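Putting a village football match out live in high resolution: what I did for my broadcast media project
Second-year report, handed in 11 Jul 2026

When I picked this topic I thought the hard bit would be the cameras. I'd read loads about broadcasters sending ultra high definition pictures over mobile networks, and I wanted to see how much of that a student with a small budget and a borrowed tripod could manage. My course is media technology, so I'm meant to understand the pipes as well as the pictures, and I'll admit the pipes were where I was weakest.

The match was the July friendly at Tandcombe, on the ground behind the primary school. I chose it because there's a mobile mast on the hill and you can see it from the halfway line, which made me far too confident. The plan was two cameras, both shooting 4K, feeding a small mixing laptop that would send a single stream out over a mobile router. People would watch on a plain web page I'd made the week before. No app, no login, just a play button and the score typed in by hand.

I did a test run in the first week of July with no players on the pitch, and it was brilliant! The picture was so sharp you could read the sponsor board on the far side. I went home very pleased with myself. What I hadn't thought about was that an empty ground has no phones in it. On match day everybody who turned up had one in their pocket and half of them were uploading videos, and my lovely fast upload dropped to a fraction of what I'd measured. Lesson learnt — test with a crowd, or at least leave yourself a lot of room.

So for the first part of the game viewers got a picture that kept freezing. I switched the stream down to ordinary HD at the first throw-in I could manage and it settled straight away. I'd set up the lower quality as a backup the night before, nearly didn't bother, and it saved the whole project. We got 737 page visits over the afternoon, with up to 199 people watching at the same time, and most of those came after I'd dropped the quality. I had expected my family and a few players' mums.

The other part of the project was the automatic highlights. I used a free tool called Bhat, which listens to the crowd noise and watches for quick movement, then cuts clips when it thinks something has happened. The final score was 3–2 and it caught all the goals, which I was thrilled about. It also clipped a dog running on, a long argument over a corner and quite a lot of wind. I'd put the microphone on the camera by the car park with no cover on it, so every gust counted as a roar. I went through the clips by hand that evening and threw most of them out. I'd still use it again, but as something that makes you a rough pile to sort through (and with a proper furry cover on the mic).

Delay was the thing viewers mentioned most in the feedback form. Because the stream ran well behind real life, people at home were getting messages about goals before they saw them. I tried a low-delay setting from the Nuditz player afterwards, using the recording, and it cut the wait a lot but stuttered more when I made the connection worse on purpose. For a friendly I think I'd pick the smooth one. For a cup final I'm not so sure.

Things I'd change next time: a second SIM on a different network, one camera in 4K for the recording only, and somebody else typing the score, as I forgot it twice. I'd also like to try the away fixture at Zundedberg, where there's a proper fixed line in the clubhouse and I could compare the two ways of getting the pictures out.

The full settings are in the appendix on the course drive, along with the feedback form and the match recording.

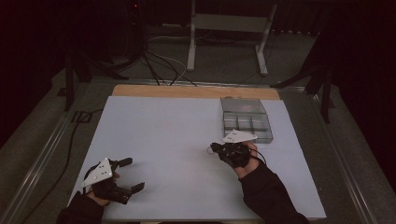
Commenting under the report on the course page, Tandcombe FC said the delay hadn't bothered them half as much as the wrong score after the second goal, and asked whether the page could stay up until the end of July so the away supporters could watch it back.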